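Search this site
Enter keywords
Go

Hesholm Food Pantry to Extend Evening Hours Beginning in July

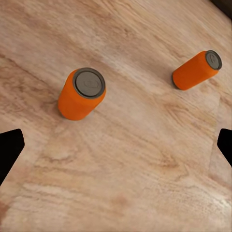

Two orange cans on a wood-grain tabletop.

The Hesholm Food Pantry will remain open until 7:30 p.m. every Monday beginning in July, the Watkins Community Trust announced this week. The pantry currently closes at 4 p.m. on each day of operation, and the Trust has received repeated requests for hours that suit households with daytime jobs.

The change follows a review of pantry services carried out over the spring. Residents who responded to the review named opening times as the main obstacle to using the pantry, ahead of distance and parking. Several noted that they had asked a neighbor or relative to collect groceries on their behalf.

"Many of the families we serve are working families, and a pantry that closes in the middle of the afternoon is of limited use to them," said Heledd Landeg, director of the Trust. "We are pleased to be able to offer a later evening, and we will look at adding a second one if the demand is there."

The evening hours will be supported by a grant from the Enitz Fund, which will cover staffing and utilities for the first 28 weeks. Skesura, the regional grocery distributor, has agreed to make an additional delivery of canned and dry goods each Monday morning - the existing midweek delivery of fresh produce will not be affected.

Residents visiting the pantry for the first time are asked to bring proof of address. A recent utility bill or lease is sufficient. Households that are already registered do not need to register again, and their current cards will be accepted during the new hours. Each household may visit once a week, in either a daytime or an evening session.

Rhun Maddocks, who manages the pantry, said that shelf-stable food remains the greatest need. Canned vegetables, canned fruit, beans, soup and peanut butter are especially welcome. Donated items must be unopened and within the date printed on the package. Dented cans can be accepted only if the seams and rims are undamaged, and home-canned food cannot be accepted at all.

Donations may be left at the side entrance during opening hours. Groups planning a collection of more than 50 items are asked to call the pantry office in advance so that storage space can be set aside.

The pantry will close early, at noon, on the last Monday before the new schedule takes effect to allow for shelving work.

Recent News
Watkins Trust Publishes Spring Service Review
Summer Lunch Program Adds 6 Sites
Road Work to Affect Pantry Parking Lot
Hesholm Library Book Sale Returns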